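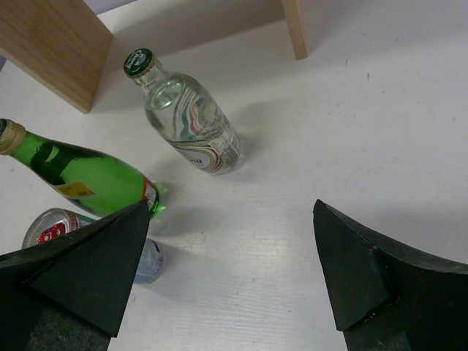 *Figure 7.1. A clear glass bottle on a white tabletop, beside part of a light wooden structure.*

# Chapter 7: What Fans Think They Know

Ask a room of students how tall their favorite singer is and most of them will have a number ready. Ask where the number came from and the room goes quiet. It was on a site. The site got it from another site, or from a talk show, or from a press kit written by somebody paid to make the singer sound taller.

This chapter deals with the celebrity profile page, the kind that lists height, birthplace, net worth and "relationship status" in a tidy table. Such pages look like reference works. We will treat them as advertising space with some facts attached, and ask you to do the same until a given page earns better.

Take net worth. In May, students in Sneha Thakur's media class looked up the actress Hajnalka Szénási on 19 profile sites. Her fortune ran from 3 million dollars to 51 million. Not one site explained how it reached its figure, and several used the same sentence, down to a misspelled street name. Agreement of that sort is worth very little. If one page copies another, you still have a single source, and it may be a bad one.

Romance is worse. When Szénási and the drummer Svatopluk Kratochvíl were both seen at the Lozano festival, the gossip page Telluston called them "close." By evening Drondura had them engaged. Neither page had spoken to either person. The word "reportedly" appeared in both stories, and you should learn to stop whenever you meet it. Reported by whom?

Some readers will object that none of this matters much. A wrong birthday hurts no one, they say. Perhaps. But the habits you use on small claims are the ones you bring to large ones, and the people in these stories have to live with what is printed about them.

## Before you read on

Choose a living performer and find one claim about that person's private life. Follow it back as far as you can. Write down each page you pass through, and mark the point where the trail stops. Keep your notes, as you will need them for the Clevov case in Section 7.2, where a single false post was copied 400 times.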